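Saturday help wanted at my repair and re-covering workshop, Oltdale

Posted 2018-07-03

Hello! I run a small upholstery workshop called Pimton, tucked in behind the shops in Oltdale, and I'm after a second pair of hands. I've been on my own for 11 years and I love it, but the waiting list has got silly and my back has started having opinions.

It's part time, 4 mornings a week to begin with, and I'd be happy to talk about more once we've seen how we get on. You'd be stripping old chairs (so many tacks!), cutting foam, sorting fabric, answering the phone when I've got a mouthful of pins, and now and then coming out with me in the van to pick up a sofa. The Mostent road is the furthest we usually go.

You don't need to have done this before. I hadn't when I started, I'd only ever re-covered a footstool and I made a right mess of it. What I would like is someone patient who doesn't mind dust and can lift one end of an armchair. If you can already use a sewing machine, lovely, but I can teach you on mine. A driving licence would be handy too.

Pay is £157 a week, paid every Friday without fail, and there's a bus stop two minutes from the door. Tea is free and the biscuits are decent. I close for 2 weeks at the end of July, so you'd start after that.

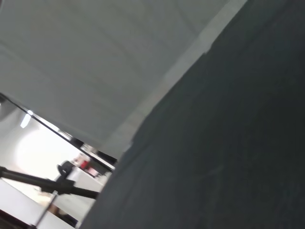

Dark grey and off-white, close up

To apply, just write me a letter or drop a note through the door. No need for a fancy CV, a page is plenty. Tell me what you've been doing lately and about something you've made or mended, even if it came out wonky. I'll ring everybody back, and if it sounds good you can come in for a paid morning and see whether you like it.

Pawłowska
Pimton, Oltdale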